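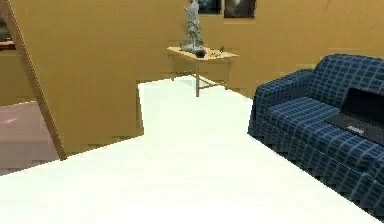 ## 4. Setting Up a Room in Renance Home Planner

Now that you have the program installed and your first floor plan saved, we can get to the part most people bought it for, which is putting a room together and having a stroll through it. Set aside a quiet hour if you can, pour yourself something nice, and don't worry about getting the wall colors right on the first go. Tan walls, a plain floor, a plaid sofa and a small table are plenty to start with, and you can always come back and fuss over things later (we certainly do!).

### 4.1 Before you start

You will need your room measurements, including the height of the ceiling and the width of every doorway. Measure each wall at floor level and write the numbers down before you sit at the computer. If your baseboards are thick, measure from the wall itself.

**Note:** Renance works in inches unless you tell it otherwise. To switch to centimeters, open **Settings > Units** before you draw anything. Walls you have already drawn will not be converted.

### 4.2 Drawing the walls

1. Open your saved plan and click **Edit Walls**. The pointer turns into a small cross.
2. Click once where the first corner should go, then move along the wall and click again at the next corner. The length shows beside the line as you go, and you can type it in if your hand is a bit shaky. A wall 103 inches long, for instance, is simply 103 and then **Enter**.
3. Carry on until you are back at the first corner. The outline closes with a soft click.
4. For a partition that doesn't reach all the way across, start from any finished wall and double-click where you'd like it to stop.

**Caution:** Deleting a corner also deletes both walls that meet there, along with any doors or windows in them. Press **Ctrl+Z** right away if this happens. Undo remembers your last 50 actions and is cleared when you close the plan.

### 4.3 Adding furniture

5. Click **Catalog**. There are 3,823 pieces in the standard set, so do use the search box unless you're in the mood for browsing.
6. Drag a piece into the plan and let go. It drops to the floor by itself.
7. Turn it with the round handle. Hold **Shift** to turn in even steps.
8. Leave a comfortable path between the big pieces. We like 36 inches, and a little more where somebody will be carrying a tray.

**Note:** The Hiltness fabric collection is a separate download. Pieces that use it show up plain gray until it has been added.

### 4.4 Walking through

9. Click **Walk**, then use the arrow keys to move and the mouse to look around.
10. If movement feels jumpy, go to **View > Detail** and choose level 3 or lower. Edges will look rougher, but your plan itself stays exactly as you drew it.
11. Press **Esc** to return to the plan, and save before moving on to Section 5, Lamps and Daylight.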